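Let the students pick a dull job

I have helped run the robotics elective at Mudgway for seven years, and every August we have the same argument about the final project. Half of the staff want a competition with a set field, set scoring and a trophy. The other half want the students to choose something themselves. I used to be in the first group. I have moved to the second, with one condition, and the condition is that the job has to be dull.

By dull I mean a task that a person already does without thinking. Picking up a small thing and putting it in a container. Closing a lid. Placing a cup where a cup is meant to go. Students do not like hearing this. They come in with drawings of machines that climb stairs. Last year one team wanted to build an arm that would play chess against the principal, and they spent five weeks on the chess part, which was software they had downloaded, and nine days on the arm. The arm could not hold a pawn.

Gareth Pilkington, who teaches the other section, disagrees with me about this, and his view is worth setting out fairly. He says that students work harder for something that looks good at the open evening. He says that a fourteen-year-old who is told to spend a term moving small parts from one place to another will quit and take photography. He also says the Sokcombe regional gives them a date they can't move, and a date they can't move teaches them more about planning than I do. I agree with him on the last point. We sent a team to Sokcombe twice and they learned to finish things.

But I read all the reports from that event the year we hosted the judges, 31 of them, and most described the robot in the same way. It did well on the practice field at school and badly on the field at the venue. The lights were different, or the floor was. The students wrote this up as bad luck. I don't think it was luck. They had built for one field, and they had never been made to ask what would happen if something was moved a few inches.

A dull job forces that question early. Despina Onu's team chose to sort short lengths of tube last spring. It was the least popular idea on the board. In the first week they wrote a program that went to a fixed point and closed the gripper, and it worked as long as the tube was placed there by hand. Then somebody asked who was going to place the tube there by hand. The rest of the term came out of that question. They logged 253 attempts in a shared spreadsheet, with a column for what went wrong, and the column is the best piece of student writing I have marked. "Closed too early." "Picked up two." "Missed, tube rolled." Nobody writes "bad luck" when there are that many rows to fill in.

The room matters too, more than people who write curriculum seem to think. The approved plan asks for a clear bench and a marked work area for each team. We follow the safety parts of it to the letter. For the rest, I would sooner have the students work on a table in a room that people use.
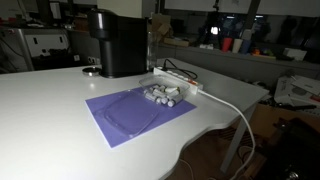

A part in a pile does not lie the way it does in a diagram. Clear plastic is hard for a camera to pick out, and a colored sheet under the work is a cheap thing to try before anyone asks for a better sensor. Students will find that sort of fix for themselves if the problem is left in front of them. If we tidy it away first, they find it at their first job, with a customer waiting.

Money comes into this as well. The Nerkon kit that the competition requires cost us 154 dollars per team in replacement parts alone last year – mostly wheels and gears that were worn out on practice runs. Tubes, lids and cups cost next to nothing. I would spend the difference on a second adult in the room on project days, because a team that is stuck at four o'clock needs someone to talk to before it needs a new gear.

I am not asking for the competition to be dropped. Gareth can keep his team and I will drive the van. I am asking that the elective itself, the part every student takes, be graded on a plain task, a long log and a short written account of what failed. The proposal goes to the department this month, and I would like parents to read it before they decide that it sounds boring. It does sound boring. Come in on a project day and watch a team get the same tube wrong for an hour, then ask them what they are going to change.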